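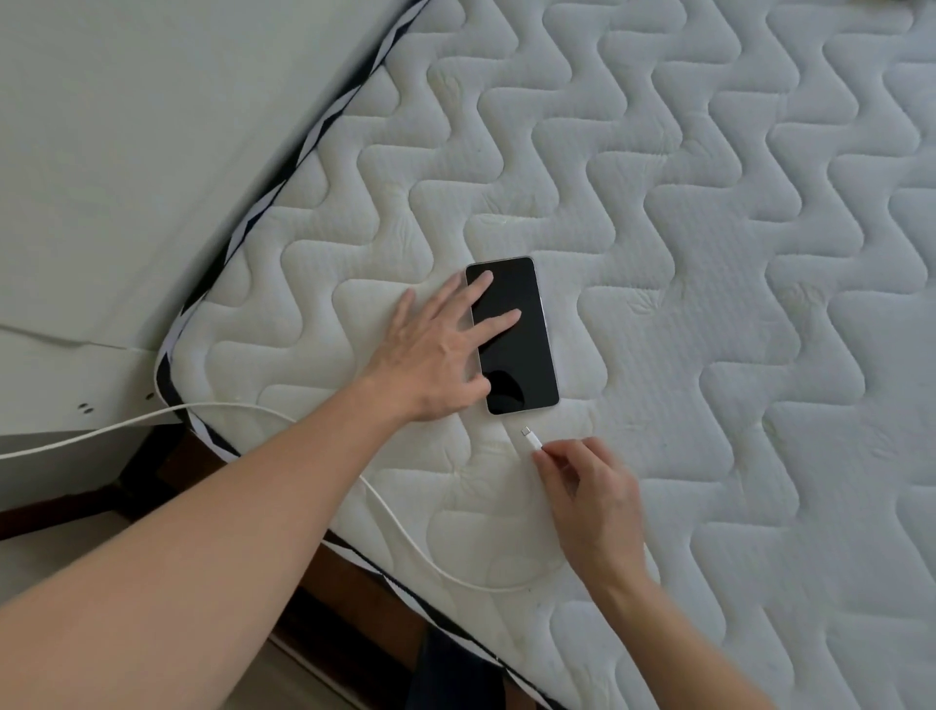

A phone on a bare mattress, USB-C at the ready.

I have charged my phone in bed nearly every day of my adult life, and I want to talk about why I think it's a bad habit that almost everybody defends badly, me included. The people who are against it go straight to fire, and the people who are for it go straight to "well, mine's never caught fire," and then the whole conversation is over in under a minute and we all go back to lying on our cables. I think there's a lot more to complain about than that!

Start with the plug itself. Have you ever really paid attention to how you plug in a phone when it's lying on a mattress? On a desk it's a one-hand job. You pin the phone with the heel of your palm if you have to, but mostly you just shove the connector in and the desk does the rest. On a mattress the phone sinks when you push. It slides. If there's quilting it rides up over one ridge and settles into the next dip, and the port ends up pointing down into the fabric. So you put one hand flat on the glass to hold the thing still and come at it with the other, and you've got fingerprints all over the screen before you've got one percent of battery.

USB-C made this better, I'll give it that. I was late to it. My old phone had the other kind, the one that only went in one way up, and I'd guess I got it right on the first try maybe a third of the time (less in the dark, much less in the dark). With C you only have to find the hole. But it's a small hole, and a mattress is a moving target, and I've scraped the bottom edge of my current phone enough that there's a dull little patch next to the port. I rub it with my thumb when I'm on hold.

Now the mattress. I have opinions about mattresses because I bought one last month, in September, and I did what I always do, which is read reviews until two in the morning and then buy the one I saw first. It's a Katsaros. It has one of those thick quilted tops, and for the first few days I didn't put anything on it at all. I'd ordered a protector from Pedier and it was coming separately, and all my old fitted sheets were too shallow for the new one and kept popping off the corner by the window. So I lived on a bare mattress like a college sophomore. I sat on it, I ate toast on it, I folded laundry on it and yes, I charged my phone on it.

And that's when I noticed how much of my life goes through the bed. With sheets and a comforter on, it's a bed. Take all that off and it's the biggest flat surface in the apartment, and everything ends up there. Mine had the phone, the cable, a library book, the envelope with the mattress warranty, two remote controls and a sock. My kitchen table was sitting there with nothing on it. I walked past it to get to the bed so that I could do paperwork lying on my stomach.

My friend Waldemar Szewczyk has a rule that no cord gets within arm's reach of his pillow. He charges in the hallway, on top of the shoe cabinet, and he bought a plain alarm clock for the bedroom. I used to think this was a bit much. He and I argued about it over lunch and he kept coming back to one thing, which was that I'd told him I was tired. "You're always telling me you're tired," he said. I said that was work. He ate some of my fries and didn't say anything else, and it bugged me for the rest of the day.

So let me be fair to my own side first. There are good reasons to charge in bed. Some people have a parent who might call at night. Some people live in one room, and the bed is the couch and the desk and the dining chair too, and telling them to put the phone in another room is pretty rich. I've lived like that. I had a place over a dry cleaner where the only outlet that held a plug properly was behind the headboard. You charge where the outlet is! I'd never wag a finger at anybody over that, and I get annoyed with the sort of article that assumes we all have a foyer.

But that isn't my situation now, and I bet it isn't yours if you're still reading this. My outlet is on the wall next to a perfectly good nightstand. The only reason my phone was on the mattress and not on the nightstand is that the nightstand is slightly too far to scroll from. That's it. I bought a longer cable, a Zendis, ten feet of it, specifically so the phone could come to bed with me. I paid money for that. I could have moved my arm.

Here's my actual case against it, then, and it's mostly a housekeeping case. Charging on the bed means the cable lives on the bed. The cable goes under your elbow, and under your hip, and then it gets bent right behind the connector, where every cable I've ever owned has died. It gets pulled down between the mattress and the wall, and then you're on your knees fishing for it with a coat hanger. A phone gets warm when it charges, and a soft surface holds on to that more than a hard one does, and the usual advice is to keep it out from under pillows and covers while it's plugged in. I don't lie awake over it. I do think it's reasonable advice and I ignored it for years out of pure laziness.

Then there's the mattress, which I now feel protective of. A light-colored quilted top shows everything. Every scuff, every crease, whatever was on the bottom of your phone case from the counter at the coffee place. Think about where your phone goes in a day - and then think about pressing it face up into the exact spot where your cheek is going to be, with only a sheet between if you're lucky. I wipe my phone down maybe once a week. I wash my sheets more often than that, and I'm not going to tell you how much more often, but the phone loses.

What I'd argue for is pretty small. Give the phone a hard place to sit while it charges. It can be right beside the bed, it doesn't have to be Waldemar's shoe cabinet. A stool is fine. I used a hardback atlas on the floor for a while and it worked great. Clip the cable to something so the end doesn't slither off the back every time you unplug. And get a short cable! I went back to a short one and it changed my evenings more than any app or timer I've tried, just by being annoying. If I want to look at the phone I have to sit up and lean over, and about half the time I decide I don't care what's on it.

I have slipped, of course. When I had a cold I was right back to it, phone on the covers, cable across my stomach, watching a Pravau video on how to fix a dripping shower I don't own. It was lovely. I'm not made of stone. And I still drop the phone on the bed when I walk in the door, same as my keys, and if it's nearly dead I'll plug it in there for a few minutes while I change my shirt. That seems fine to me. I'm standing up, I can see it, and I'm taking it with me.

It's the overnight thing I've gone off. The falling asleep with it in the dip next to me, then waking up with a connector mark on my forearm and a battery at nine percent after the plug worked loose at some point. If you're going to do it the bad way you should at least get a full charge out of it, and I hardly ever did.

The Pedier protector did show up, by the way, and it fits. The old sheets went to my sister, who has a thinner mattress and no interest in hearing about mine. The long cable's in the kitchen now, running from the outlet by the toaster to the table, where I'm typing this with the phone plugged in and lying flat on the wood, and it went in on the first push.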